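Home | Projects | Reports | People | Contact

Progress report: table setting and clearing with hand-held grippers
September
Written by Tirta Pattinasarany, for the Brinadholm fund

Dear colleagues,

This report covers the second period of our work on collecting examples for the household learning system. In the first report I described how we prepared the tools and the instructions. In the present one I explain what we have collected, which problems we met, what we changed, and what we ask from you for the next period. I try to keep the technical part short, as the members of the fund told us last time that they would like to read more about the practical side.

1. What we promised

In the plan we promised to deliver 200 accepted examples for each of the tasks in the first group. The first group has four tasks: put a plate on a placemat, put cutlery next to a plate, move items from the table to a tray, and carry the tray to another surface. An example means one full task from start to end, recorded with the hand-held grippers, with the start and the end marked and one written sentence which says what was done.

"Accepted" means that a second person has watched the recording and has agreed with the sentence and with the marks. This rule was my wish and it costs us a lot of time, but I would like to keep it. In an earlier project at Granditz we did not have such a rule, and we discovered very late that many sentences described the wrong hand.

2. What we have reached

For the plate task and for the cutlery task the number of 200 is reached. For moving items to the tray it is also reached, but 30 of these examples will probably be replaced, for the reason I give in section 4. The carrying task is behind the plan. We are missing 15 examples there. I expect to close this gap in the first weeks of the next period.

The recordings were made in two places. The larger part comes from the rooms of Suneck, and a smaller part comes from the apartment that Quiambao lets us use in the mornings. The apartment is more difficult to organize, because we must bring everything with us and take it away before noon. On the other hand the furniture and the light are different from what we have at Suneck, and a learning system that has seen only one table learns mostly that table. I would like to increase the share of the apartment if the budget allows it.

3. How a session goes now

In the first period each operator decided alone how to arrange the table. The result was that the arrangements became very similar after a few days. Every person has a habit, and the habit is stronger than the instruction "please vary".

Now Juwita Sopacua prepares a set of cards before every session. A card says which items are used, which cloth or placemat lies under them, and in what general direction the cutlery points at the start. It does not say exact positions. The operator takes a card, arranges the table, records the task two times, and takes the next card. After 12 cards there is a break. We tried longer blocks, but the movements became fast and careless near the end, and the checking person rejected many of them.

The cards have also helped with the written sentences. Before, one operator wrote "dish" and another wrote "plate" for the same object, and a third person wrote only "put it there". The card gives the name of each item and the operator uses this name. We still allow free words for the action itself, since people in real homes will not all say the same thing to a machine.

4. Problems

The first problem is the tray. At the beginning of the period the operators often left the tray very near to the body, where the gripper fingers cover part of it at the moment of placing. In the recording it is then hard to judge whether the item was released on the tray or on its rim. Of the tray examples, the 30 I mentioned above are of this kind. They were accepted at the time, so I do not count them as errors of the checking person, but I no longer want to depend on them.

The second problem is forks and other thin cutlery. A fork that lies flat on a hard surface is difficult to grasp with two straight fingers. On a woven placemat it goes better, and on a cloth the operator can press a little. Some operators began to slide the fork to the edge of the table and to take it from there. I discussed this with Juwita and we decided to keep such examples, with a separate mark, as it is a reasonable way to solve the task and a person would perhaps do the same. If the fund prefers a more strict definition, please tell us before the next period starts.

The third problem is the finger pads.
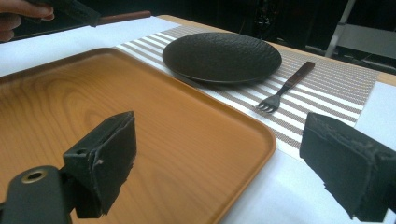 We have no fixed rule yet about when a pad should be exchanged. Until now the operator decided this by feeling, and the opinions are different. One person changes early and another continues as long as the fork does not fall. For the learning system some variety in the pads may even be useful, but the variety should be known to us. From the next session we will write the date of the last exchange in the session sheet, together with the name of the tool. I should have asked for this already in the first period.

The last problem is smaller. In the apartment the background is often dark while the table is bright, and the camera needs a moment to adjust when the operator lifts the tool. We lost the first second of several recordings in this way. The operators now wait with the tool above the table before they begin, and the start is marked only after that.

5. Quality check

Juwita has taken a sample from the accepted examples of every task and has watched them again without seeing the first judgment. The agreement was good for the plate task. It was weaker for cutlery, mainly on the question of when exactly the task ends. Some people put the end mark when the fingers open, and others when the hand has moved away. We have now written in the guide that the end is when the fingers are open and the item does not move any more. The older marks will be corrected by hand, and this work is already half done.

6. Money and hours

The costs for material stayed under the plan, as we bought most of the tableware second-hand. The hours for checking are above the plan. I ask the permission of the fund to move the unused part of the material budget to the checking hours. The total amount would not change.

We also need 15 additional mornings in the apartment if the share of these recordings should grow as I proposed in section 2. Quiambao has agreed in principle, but they would like to have an answer before the end of the month, as other groups are interested in the same hours.

7. Next period

We will first complete the carrying task and replace the weak tray examples. After that we begin with the second group, where two operators work at the same table and one gives items to the other. The guide for this group exists as a draft. I will send it separately, and I would be thankful for comments, especially on the part about who writes the sentence when two persons have done the action together.

The list of sessions and the updated guide are attached to the message in which you received this report. If some number is not clear, please write to me or to Juwita.

With kind regards,
Tirta Pattinasarany

Contact | Copyright Brinadholm and project partners | Back to top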